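Floor tape, reach and people inside the line: what should our cell rule say?

Posted in Cell Safety and Layout

Clostach

We run a two-arm tabletop cell for bowl handling and are rewriting the house rules before an internal review in June. The arms sit on opposite sides of a wooden top inside a black extrusion frame, and the floor is divided up with dark strips.

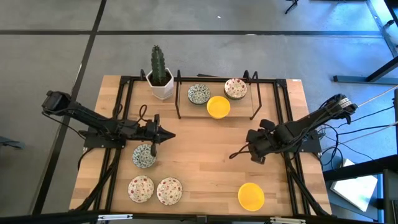

Cell layout, both arms over the table.

The present rule has one line: "Stay outside the tape while arms are enabled." It does not say which tape, and people read it differently. A new draft from Zultusska asks for a marked clearance of 659 mm from the frame and no standing inside it. My points are as follows. Does the distance start at the frame or at the furthest reach of the arm? Does a person's foot beside the table count as presence?

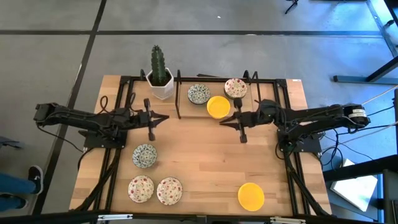 Dishes set out, person's legs and foot at the left of the table.

I would like wording that an operator can apply without a tape measure.

Isaksson

Measure from the furthest point any part of the arm or gripper can reach, including whatever it is holding. The frame is only a valid reference if the arm cannot pass it, and that has to be shown by test with the software limits loaded. A fixed figure copied from another cell is worth very little. You need the stopping distance at your own speed and payload, plus an allowance for a person walking in.

Yes, a foot counts. So does a hand over the rail.
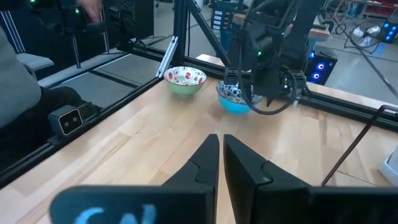 Seated operators are the case most drafts leave out. A person in a chair gets up slowly and cannot step back, so give them a fixed position of their own, with a stop button within reach of it, and write that position into the rule. Use one colour of tape for the limit and nothing else. If the floor already carries a grid, the grid must not double as the boundary.

Suggested wording: "No part of the body inside the limit line while either arm is enabled. Either arm enabled means both are treated as enabled."

Skorkmont

Agree with most of that. We run at 100 mm/s for set-up and it made our arguments shorter. Two additions.

Keep a table plan that shows where every fixed item goes, shelves and racks included, and treat any change of height as a change to the cell.
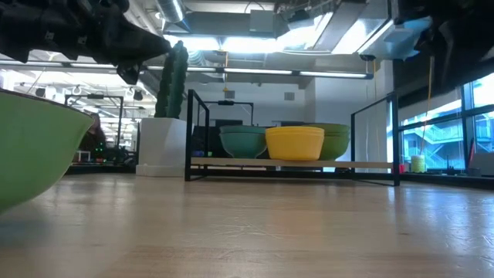

A raised shelf alters the path of the arm above it, so the reach test has to be repeated after it is fitted. Our checklist had 82 lines and was being signed unread. We cut it to one side of paper and moved the rest to the monthly inspection.

Also put a revision number on the rule. Ours is at rev 2 and there are still copies of the first on the wall.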